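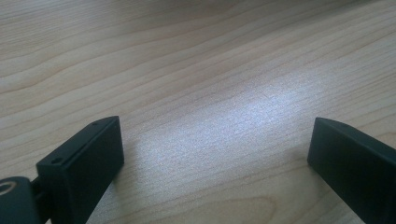 Oil or hardwax on a pale table top?

Larholm Home & Garden Forum > Floors, Furniture and Finishes

pebbledash_9
Saturday, November 26, 2022

Finally bought a proper kitchen table, secondhand, from a couple moving out of Dresum. Pale wood, lovely wavy grain, sort of pinky beige in daylight. Top is in the pic at the start of the thread. Bit of shine on it where the light hits.

Question is what do I put on it. Want it to stay pale. Hate orange. My mum's went orange and she's had it under a cloth ever since.

Options so far:
hardwax oil
danish oil
leave it alone and use coasters

Kids, so coasters is a joke really. Budget is whatever a small tin costs.

grumbleweed
Leave it alone. If it's shining there's already something on it and you'll be sanding all that off first. Had a table 3 years with nothing done to it but a damp cloth, still fine.

tansy_and_thyme
Hardwax oil, the clear matt one, not the plain clear. Two thin coats. THIN. Everyone puts it on too thick and then moans it's sticky. Wipe off what doesn't soak in after ten mins or so.

And not danish oil if you hate orange. Did my worktop in it, looked like a satsuma by March.

grumbleweed
Danish oil doesn't go orange, cheap danish oil goes orange.

tansy_and_thyme
Mine wasn't cheap.

Kos_lad
what wood is it? makes a difference. ash drinks oil, beech goes blotchy, and if it's veneer be carefull how hard you sand, you'll be through it before you know

pebbledash_9
No idea. Seller said "some kind of hardwood" which is no help. How do I tell if it's veneer?

Kos_lad
look at the end. on solid wood the lines on top carry on over the edge and turn into end grain. on veneer you get a strip stuck on, or the edge just doesn't match. look underneath too, if the pattern's nothing like the top then probably veneer. those big loopy bits could be either tbh

halfpint_hilda
Drop of water test before you buy anything. Somewhere out of the way. Sits there like a bead = sealed, oil won't go in, you'd be wasting your money. Goes dark in a minute or two = bare or worn out and it'll take oil.

Then wipe it up obviously.

grumbleweed
Which is what I said. Shiny = sealed.

halfpint_hilda
Not always. Waxed tables have a shine and wax wears off in patches. You can't tell off a photo.

Also if it IS wax you need that off before oil goes on or it'll never dry. White spirit, rag, go with the grain, change the rag a lot. Windows open. Lay the rags flat outside to dry after, esp the oily ones later, they can catch fire if you ball them up in the bin. Not being dramatic, it's on the tin.

pebbledash_9
Right did the water drop. One end beaded, other end went a bit dark. So patchy wax??

halfpint_hilda
Or patchy varnish. Try the white spirit on a small bit at the beady end. Rag comes up yellowy and greasy, wax. Nothing on the rag, varnish, and then you're sanding.

dresum_dave
Can I put in a word for soap. Scandinavian style, soap flakes in warm water, wipe on, leave, wipe off. Keeps pale wood properly pale. Bit chalky looking. You do have to redo it every few weeks when it starts looking grubby.

tansy_and_thyme
With kids? Ketchup on a soaped table? Brave.

dresum_dave
Have kids. Have ketchup. You just scrub it and soap it again, that's the whole point, you can do one patch and it doesn't show. Try that with varnish.

grumbleweed
Sounds like a lot of work for a table.

dresum_dave
Says the man who's been on this thread all day.

Kos_lad
if you do end up sanding, 120 then 180 and stop. I went up to 320 on mine because I thought smoother was better and the oil hardly went in. and hoover it after, dust in the finish is misery

pebbledash_9
OK white spirit done. Rag came up yellow and horrible so wax it is. Checked the ends like Kos_lad said and the lines do go over the edge. Underneath has someone's pencil sums on it.

Going with the hardwax, matt. Soap sounds nice but I know myself and I won't keep it up.

tansy_and_thyme
Test it on the underside first! Leave it overnight and look at it in daylight, not kitchen lights.

halfpint_hilda
And give it a good week before you put anything hot or wet on it. Dry to touch isn't the same as cured.

pebbledash_9
A week?? Where are we meant to eat

grumbleweed
Should of left it alone.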